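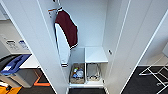 Which end of the boneyard do we draw from when the line of play is blocked?
The end farthest from the dealer, and we stop drawing when 2 tiles are left.

Workshop notebook, October, started 9:40

The Wallon rules draft still had the old sentence, "a player may draw", which readers understood as free choice. I changed it to "must draw if no tile can be played". After this change I repeated the blocked game test with the Idimau set, the one with the thicker tiles.

Result: 253 hands played in total since the first draft, and 179 of them ended with a player going out. The rest were blocked. For me this is still too many blocked hands for a family game, but it is better than in September. I did not write down the September number properly, so please do not quote me on this.

Scoring of a blocked hand: the lowest count wins the difference. With a tie, the hand is void and the same dealer shuffles again. Jabłońska variant gives the tie to the player who did not make the block. I like this idea - it punishes the person who closes the game on purpose - but it needs one more paragraph in the booklet and the booklet is full.

The double blank is also not decided. As zero points it is a very safe tile to keep, and good players keep it until the end. I tried it with a value of ten and the ending became more tense.

12 shares - 3 comments

Tile finish: the Satidine coating is nice in the hand but the tiles slide too much when you stand them on the edge. Two times in one afternoon a whole hand fell over and everybody saw it. The uncoated back side holds better. Maybe coat only the face.

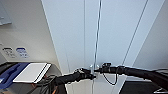

Target score

We play to 80 now. With the longer target the last rounds were slow, and the player in last place had no interest anymore. With 80 a game finishes before people ask for a break. For four players in pairs I would keep the same number and test again.

To do: correct the page about the opening double, ask for a sample with the face coated only, play the ten-point blank with beginners.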